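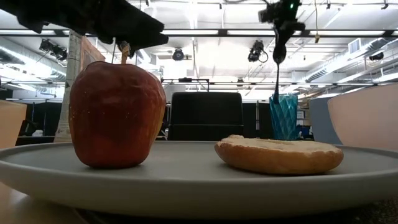

Maçã vermelha no prato cinzento.

2023-02-22

Quarta-feira de cinzas e eu já tinha decidido que hoje era dia de tratar do caderno de receitas da avó, finalmente! Tenho aquilo numa caixa desde janeiro, com as folhas soltas todas baralhadas, e cada vez que abro a tampa perco uma hora a ler e não arrumo coisa nenhuma.

Comecei pelas sopas, que eram as mais fáceis, e depois meti-me nos doces (grande erro, fiquei com fome às dez da manhã). A letra dela muda imenso - nas páginas antigas é redondinha, de escola, e nas últimas já vai tudo a descer para o canto. Há uma receita de marmelada que leva 639 gramas de açúcar. Porquê 639?? Liguei à Leire Bravo, que percebe mais de compotas do que eu, e ela acha que era o peso de uma lata que a avó enchia até cima. Pode ser. Vou fazer com 600 e pronto.

Descobri também que o bolo de maçã que comi em todos os meus aniversários leva raspa de limão e um cálice de aguardente! E eu era miúda! A minha mãe jura que o álcool desaparece no forno, mas riu-se de uma maneira que não me convenceu.

À tarde fui à Echevarría ver capas de argolas. Queria uma verde, só havia azul e um castanho muito triste, trouxe a azul. Micas levei um pacote de 200, de certeza que sobram, mas o de 100 ia ficar curto e eu detesto lá voltar por causa do estacionamento. Apanhei chuva no regresso, claro, e vim com o saco debaixo do casaco.

Passei 44 receitas a limpo até agora. Faltam os peixes, as conservas e um molho de recortes de revista que nem sei se são para guardar - metade tem a receita de um lado e a previsão do signo do outro, e desconfio que ela guardava era pelo signo.

Amanhã peixes. E ligar à tia por causa da folha do arroz doce, que está rasgada mesmo nas quantidades do leite.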